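Door handle

A door handle is a fitting used to open, close or latch a door by hand. The term covers knobs, levers, pulls, thumb latches and recessed grips. Some handles only give the hand something to hold, while others work a latch inside the door. Handles are sold singly or in sets with the spindle, screws and cover plates.

Types

Knobs are turned by gripping and twisting. They were the usual choice for inside doors in many houses of the last century and remain common in older buildings. A knob takes up little room and seldom catches on clothing, but it is hard to turn with wet hands or a weak grip.

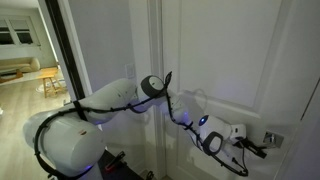
Lever handles pivot on a spindle that passes through the door and draws back the latch when the lever is pushed down. A spring returns the lever to its resting position. Levers can be worked with an elbow or a closed hand, and building codes in many places favor them for public use. Silver-colored levers are often paired with white paneled doors, as on the one at the right, and dark finishes are sold for the same fittings. A lever may be straight or curved back toward the door at its free end.

Pull handles have no moving parts and are fixed to doors held shut by a closer, a magnet or a roller catch. They are often matched with a flat push plate on the other side.

Cabinet and cupboard handles

Smaller doors on furniture usually have a pull or a small knob, held by one or 2 screws driven from the inside. The Grallden pattern, a plain bar pull, was made in lengths of up to 800 millimeters for tall pantry doors. The workshop at Prornach supplied a shorter version for drawers until it closed one December.

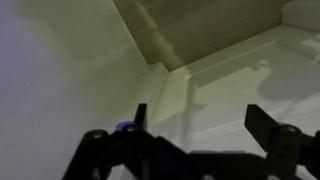
Handleless doors open by a push latch or by a groove cut along the edge. Push latches are mounted inside the cabinet, often near a front corner, where they must line up with the door. In a white interior such as this one, latch bodies are commonly ordered in white to match the walls. The groove type needs no hardware but collects dirt and must be wiped out often.

Materials and care

Brass, steel, zinc alloy and aluminum are the main metals. Cele and Diltley handles, both cast in brass, were sold unlacquered and darkened with use. A loose handle is most often caused by a worn set screw. Replacement screws should match the old ones in thread and length. Harsh cleaners can strip lacquer, and a damp cloth is enough for most finishes.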